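Tindetti Household Forum > Kitchen > Storage and drying
Thread: Wooden plate racks, dowel spacing and finish
Page 1 of 2

ferrule_409
Posted February 26, 2019
I am replacing a wire drainer with a small wooden one for side plates and dinner plates. The two I have shortlisted are the Brornelano and the Stutico. Both are two base rails with upright dowels let into them, and both are sold as dark wood with no mention of species on the box. Questions:
Is a vertical rack stable with only a couple of plates in it, or does it want to be full?
Does the finish hold up where the dowels meet the rail?
Rack will live on a table, not next to the sink, so drips are a consideration but not the main one.

plainedge
I have used one of this type since May. Stability is fine part-loaded provided the plates go in near the middle. With coloured plates like mine, a pink and a green, you also see very quickly which slots get used and which never do. 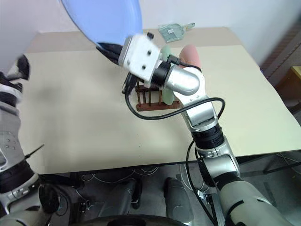 The thing to check is plate diameter against rail separation. If the rails are too close together a large plate rides high and leans on the dowel tips. Mine takes side plates without complaint. A 300 mm plate sits badly and I keep those in the cupboard.

sill_and_sash
Disagree about the middle. Load from one end and work along. Middle loading leaves you threading the last plates in between two that are already there, and that is how rims get chipped.

plainedge
Only if you are filling it. The question was about two plates.

ferrule_409
It was, though I would fill it on occasion. What is the finish like on yours? Oil or lacquer?

plainedge
Unknown. Nothing on the label. It has a low sheen and water beads on the rails, less so on the dowels. I have not sanded a test patch and do not intend to.

quoin
Water beading tells you very little. Waxed, oiled and lacquered wood will all do it when fresh. Put a drop on the underside and leave it overnight. If you get a pale ring, it is probably oil or wax and you can top it up yourself. If you get nothing, it is probably lacquer, and once that cracks around a socket you are into stripping the whole rack.

The sockets are the weak point on all of these. A dowel pressed into a blind hole holds water at the base, the end grain takes it up, the dowel swells and then shrinks, and after a year or so it turns in your fingers. A through hole drains better but costs more to finish neatly.

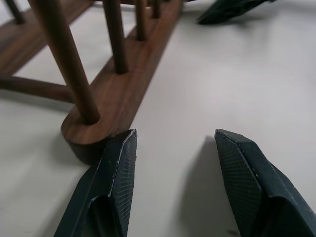 Joints and wear

On a rail with rounded ends, look at how much wood is left between the last dowel and the end of the rail. Short grain there is where splits start. I have repaired two old Willems racks and both had gone at the end hole, with the other joints perfectly sound. Glue was PVA, the waterproof sort, clamped overnight. One of them is still in use.

sill_and_sash
I would not glue it. A loose dowel can be pulled, dried and put back. A glued one that snaps has to be drilled out.

quoin
A split rail has to be glued whatever you do with the dowels. Loose dowels in a sound rail I would leave dry, so we agree on that much.

ferrule_409
Useful. Measured the Stutico in the shop: rails are 113 mm apart, centre to centre. The Brornelano was boxed and the assistant would not open it. Is 113 enough for a dinner plate?

plainedge
Depends on the depth of the plate more than the width. Flat ones, yes. Anything with a deep well will tip backwards unless the dowels lean to suit. Take a plate with you.

sill_and_sash
And put a tray under it if it is going on a table. Feet or no feet, a wet rail flat on a pale top will mark it sooner or later.

quoin
Tray, or dry the plates first – a rack used for storage only will outlast one used as a drainer by a good margin.

ferrule_409
Will go back with a plate. Leaning towards the Stutico on the grounds that I have at least seen it.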